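So I finally got the arm on the kitchen table dialed back in, and I want to write down what I did before I forget it all again (which is exactly what I did last time, back in May).

What happened is the wrist had started drifting. Not a lot! But when you send it to the same spot over and over and it lands a little farther left every time, you start blaming the software, and I lost a whole evening to that. Leonora Dagdag told me to quit reading logs and go check the bolts. Two of the mounting bolts at the base were loose enough to turn by hand. Ugh.

I snugged those up, ran the homing routine, and then did the part I always want to skip, which is reteaching the reference points with all the stuff on the table. I used to do it on a bare top and it never carried over very well. Now I put out the plate with the ketchup on it, the colander, the bowls, the fruit and the toaster oven, and go point by point.
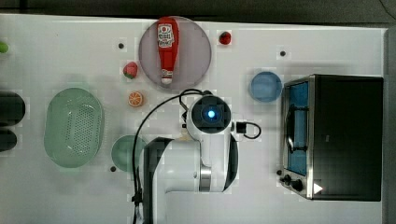
Pirnau Tabletop Robotics Club

The cable is the other thing I keep an eye on. It loops out to the left of the wrist and back down along the arm, and how big you make that loop matters more than I would have guessed. Too tight and it tugs when the wrist rolls, too big and it drags over whatever is on that side, and the colander is on that side. I redid mine three times before I liked it, then rolled the wrist through its full range really slowly with my hand on the stop button.

After that I let it run the short test loop while I made dinner. The counter said 1,688 when I started and I'd like to get to 2,688 before I touch the bolts again, but I'll probably peek at about 300 cycles in because I don't trust myself with a wrench.

Next up is threadlocker, and a paint mark across each bolt head so I can see if one moves. Leonora has a paint pen I can borrow.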